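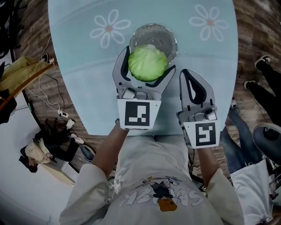

Week 7 is about examples, and I want to spend most of the session on the plain, slightly tiring business of getting good ones. We have talked a lot in this course about what a policy does with its training data, and very little about the people who stand at a table and produce that data with their own two hands. A demonstration, for us, is one complete run through a task, recorded from start to finish, with the camera views and the gripper motion lined up in time. Take the cabbage and the glass bowl. It sounds like a task a toddler could manage, and perhaps it is, but a cabbage is round and fairly big for the fingers, and clear glass is hard for a camera to make sense of. The operator has a gripper in each hand, and the one on the left is cradling the cabbage from below and from the sides while the one on the right stays open. That open hand is part of the example too! The learner gets both hands all the time, the busy one and the one that is waiting, and if your waiting hand wanders off to scratch your nose, well, that goes into the data with everything else.

Before you record anything

Read the task sheet all the way through, and then do the task slowly with your bare hands. I know this feels silly. Do it anyway. You will find out where you naturally want to put your elbows, which hand wants to go first, and whether the sheet leaves out a step, which it sometimes does (Samer Fakhoury wrote most of them and he is very glad to get corrections, so please send them).

Check the markers. Each gripper carries a printed black and white square, and the two patterns are different so that the tracking software can tell left from right. Wipe them if they are smudged and keep your sleeves pushed up, well clear of them. Look over the small cameras as well. A fingerprint on a lens can spoil a whole afternoon, and you won't notice it until you sit down to review.

Then decide on your start pose and your end pose. Both hands should be over the table and still before you begin, and still again when you finish. Count a slow breath at each end. People new to this are always in a hurry to be done, and they drop their hands the very second the object is down. The learner then picks up the idea that dropping your hands is how a task ends.

What the grippers see

It helps a great deal to look through the recordings from the gripper cameras early on, even before you have many of your own. They take some getting used to. You expect to see the thing you are working on, nice and centered, and what you get is a lot of gripper housing, a good deal of ceiling, and whatever is going on at the far side of the room. 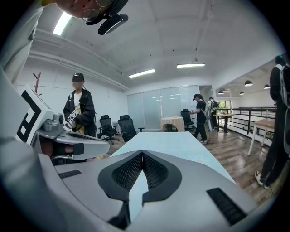
Fig. 1. View from a hand-held gripper. The second gripper's marker and jaw are at left; the operator's glasses are at the top.

A few things follow from this. The view swings about with every turn of the wrist, so a small twist that feels like nothing to you is a big change for the camera. Turn your wrists a little more slowly than you would in your own kitchen. The background is also part of the input, whether we like it or not. People walk by, chairs get pushed around, somebody goes over to the window. We don't try to stop any of this. A learner that has only ever seen a tidy, motionless room tends to fall to pieces in a real one, and I would much sooner have it get used to company now.

Faces are another matter. Any face that shows up in a recording has to be blurred or pixelated before the file leaves the lab server. Helju Hunt has written up the steps on the course page, and you should read them before your first session, even if you have done this sort of work in another group.

Variety, and how to get it

Suppose you are going to record 95 runs of one task. The temptation is to put the object down in the same comfortable spot every time, and by the middle of the session your arms will be doing the job without you. The numbers look wonderful and the data is close to useless. Move the object between runs. Turn it. Shift the bowl. Trade places with your partner after every 5 runs, so that we get different heights, different reaches and different habits mixed together in the same set.

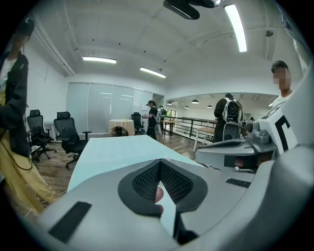 Variety in speed is fine within reason, and so is variety in which hand leads, provided the task sheet allows it. What we don't want is variety in what counts as finished. If the sheet says the object should be resting in the bowl with both grippers clear, then a run where one finger is still touching is not finished, however good the rest of it was.

Keeping and discarding

Please don't throw away a run just because you fumbled. A slip followed by a calm second try is some of the most useful material we can get. Mark it "recovery" in the log and keep it. Discard a run if the recording broke off, if a marker was covered for a long stretch, or if you stopped halfway to talk to someone (we all do it).

In last term's practice set, Şengül Demirtaş and Sarmīte Šimkus went over every run together and kept 81 of 95. They disagreed on quite a few at first, and the notes from those disagreements are better reading than anything I could give you here. Ask Şengül for a copy.

For next time

Bring your log sheet, filled in by hand if you like, and one run you weren't sure whether to keep. Rasa Lūse will lead the review. Logs are due Sat 17 July, by noon if you can manage it.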